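4.2 How people talk about the rooms they work in

Share 7 | Comments 2 | Print this page | E-mail this article

When we began reading through the answers to the open question at the end of our survey, we expected to hear mostly about noise, which is what earlier work on shared workrooms had prepared us for. We did hear a good deal about noise, and we will come to it in Section 4.3. But of the 851 people who sent back the October form, a surprising share used the blank lines to tell us about the ceiling, and they did so at length and with real feeling. One person at the Gasolcombe site filled the whole box and carried on up the margin. We had not asked about ceilings at all, and so we went back and read every answer again with that word in mind.

It helps to say a little about the buildings first. The Kurnasov rooms are the oldest in our group and have been painted many times over, usually in whatever color was going. Gasolcombe was fitted out in one go, and the people who work there tend to speak of it as a single place even when they only ever use one end of it. Oltilum falls somewhere in between, with low rooms on the street side and taller ones at the back. All three are used for making and mending things by hand, and all three are shared by people who did not choose each other's company, though many of them have grown fond of it.

What the answers have in common is a feeling that the upper part of a room belongs to everybody. A bench can be claimed, and so can a shelf or a window, and we read plenty of stories about just that. The space overhead is another matter. People wrote about looking up when they were stuck on a piece of work, or following the line of a beam while waiting for a neighbor to finish with a tool. Pale ceilings with plain white beams, of the kind shown in Figure 7, were the ones most often called "restful."

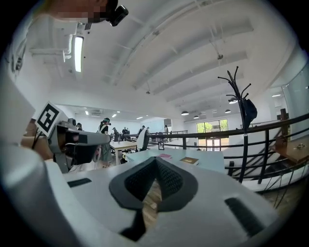

Figure 7. White ceiling with long white beams above a work area. Photo: Ó Riain project archive.

We want to be careful with that word, for restful did not mean the same thing to everyone who used it. For some it clearly meant bright, and these tended to be people who did close work and cared a great deal about their light. For others it meant that there was nothing up there to look at, and one person told us, very kindly, that a plain ceiling was the only part of the day that asked nothing of them. A smaller group found the same plainness dull and said they would happily trade it for a bit of bare timber.

We also found that length of stay made a difference. People who had used a room for more than 10 years rarely mentioned the ceiling's color, but they often knew its faults by heart and could tell us which corner had been patched and how badly. Newer arrivals wrote about height and air. We take this up again in the discussion, where we compare these answers with the sketch maps that people drew for us at the Oltilum open day.

Print this page | E-mail this article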